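Robots sent back to school, to learn about bags

19/09/2021

Anyone who has stood at a supermarket till trying to get a floppy bag to stay open while the queue breathes down their neck will be pleased to hear that science is on the case. It may be a while.

Numura, a small robotics firm with a unit on the Gultaddale trading estate, has spent the summer teaching a pair of robot arms to deal with shopping bags, holdalls and other things that refuse to keep their shape. The arms are known jointly as Mona. They do not come with a set of instructions for opening a bag. They are being shown how to do it, over and over, by people who are paid by the hour and have begun to dream about handles.

So far the team has 1471 recorded attempts. Of those, 455 have been thrown out.

"Thrown out is a bit harsh," said Dilani Weerasinghe, who runs the recording sessions. "Some of them are perfectly good examples of somebody sneezing. We just don't want the robot to learn that bit."

The method is simple to describe and tedious to do. An operator sits with a controller in each hand and moves the arms from a chair, while cameras and sensors note down everything that happens: where the grippers went, how hard they squeezed, what the bag did in reply. Each attempt is saved as one example. When there are enough of them, they are fed to a learning system called Kwon, which tries to work out what all the attempts have in common and then has a go on its own.

How many is enough is a matter of some debate in the unit. The original plan allowed four weeks for bags. The team is now well past that, and the next item on the list, which is coats, has been moved to January.

Rachid Salem, the firm's head of engineering, blames the bags. A box, he points out, is the same shape when you come back to it. A bag slumps while you are reaching for it, and again once you have got hold of it, and it never slumps the same way twice. Early on the operators were so keen to be tidy that they put every bag down in exactly the same spot, facing the same direction, with the handles neatly arranged. Kwon duly became very good at opening bags that had been neatly arranged by an engineer. Turn one a few inches to the left and it would grasp with great confidence at the air.

Since then there has been a rule that bags must be put down badly. Weerasinghe says this is harder than it sounds. People who have been asked to be careless do it carefully, and after a morning of it everyone's idea of a random heap looks much like everyone else's. She has taken to asking visitors to drop the bag for her, including, last week, this reporter. My heap was judged to be "quite useful", and I have had worse reviews.

Much of the work turns on getting the two arms to do different jobs at once. Lifting by the handle with one gripper is manageable. Keeping it lifted while the other gripper goes in through the top, without catching the strap or dragging the whole thing across the table, is where most of the swearing takes place.

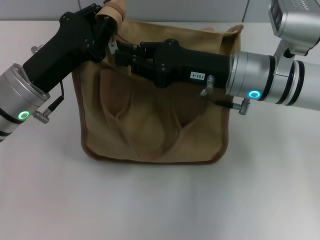
The swearing is not recorded. The hesitations are, and they have turned into a subject of their own. Operators who stop to think leave a pause in the example, and for a time Mona picked up the habit, halting above a bag for several seconds as if wondering whether she had left the oven on. Pauses over a certain length are now trimmed. Salem was rather sorry to see them go, as he felt they made her look thoughtful.

There are five operators on the rota, working in short shifts, and each has a style. One goes straight for the handles. Another likes to prod the side of the bag first. Weerasinghe says she can tell who made an example within a second or two of playing it back, and that Kwon, left to average them all out, went through a phase of prodding the handles. She would still rather have the variety than a thousand copies of one person's good day.

What happens to all this effort is less settled. Numura talks about packing and sorting work, and about helping people who find fiddly jobs difficult with their hands. It has no product to sell yet and, to its credit, does not pretend otherwise. Asked when a robot might pack his own shopping, Salem said he usually has it delivered.

Sessions carry on through the autumn. The firm is after more bags, the older and saggier the better, and anyone in Gultaddale with a cupboard full of them can leave them at the front desk on weekdays. Paper carriers are not wanted at present. They were tried in the second week, and Weerasinghe would prefer not to discuss it.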